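Home | Issues | Authors | Search

3.2 Setup and upkeep of the hand-held gripper

All demonstrations in this study were recorded with one pair of hand-held grippers at the Kendness site. The second unit was built to the same drawings and kept as a match for the first, so that parts could be moved between them. The table, the black curtain behind it and the breakfast objects stayed in place during the recording period, which closed on 8/28/21. Over that period the operators logged 2,475 demonstrations.

Each gripper carries two fingers with soft orange contact parts and two square markers, one on either side near the inner corner. The opening width is computed from the distance between the markers. A marker that lifts at one corner, or that has picked up grease, leads to a wrong width long before the fault can be felt by hand. The markers were therefore wiped with a dry cloth at the start of each session and replaced after 84 demonstrations, whether or not they showed wear.

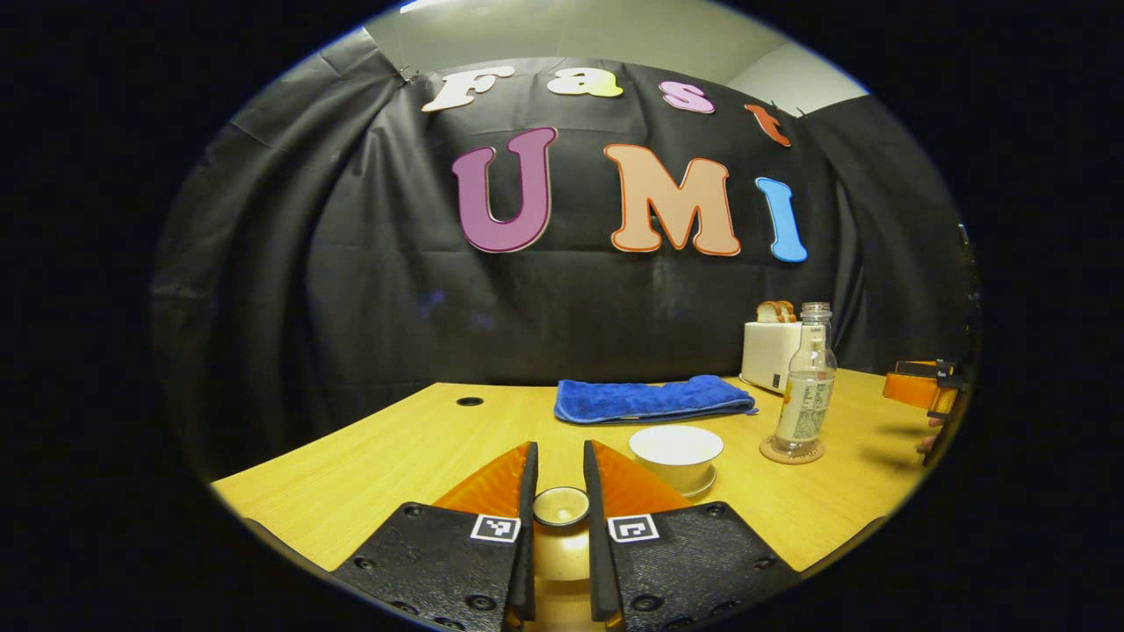

Width calibration followed the cleaning. The operator closed the jaws fully, opened them to the stop and repeated the cycle five times. The Kavance software stored the smallest and largest marker distance from each cycle. If the closed readings differed by more than 2 percent, the screws of both jaws were checked and the cycle was run again. In most cases a loose screw was the cause – only in May did the fault lie in a bent jaw, which was exchanged for a spare supplied by Andbridge.

The contact parts needed more attention than the rest of the tool. Smooth objects such as glass and glazed dishes slip when the surface is dusty, and an operator who feels a slip tends to squeeze harder on the next attempt. This changes the recorded motion and makes the demonstrations less alike. Following the routine proposed by Lazăr, the pads were cleaned whenever the task changed from one object to another, and the operator made a trial approach with the jaws open on both sides of the object before recording began.

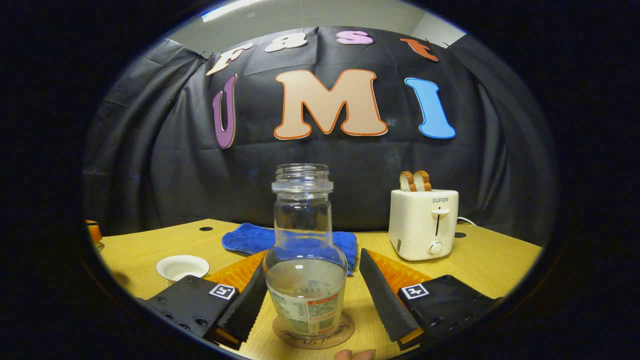 Figure 5. Jaws open on either side of a glass jar, with the two markers in view.

Damaged parts were labeled and stored with the date of removal. Noel Sebastian inspected them at the end of the recording period, and the wear he found on the pads is reported in Section 5.

Contact the editorial office | Copyright held by the authors | Back to top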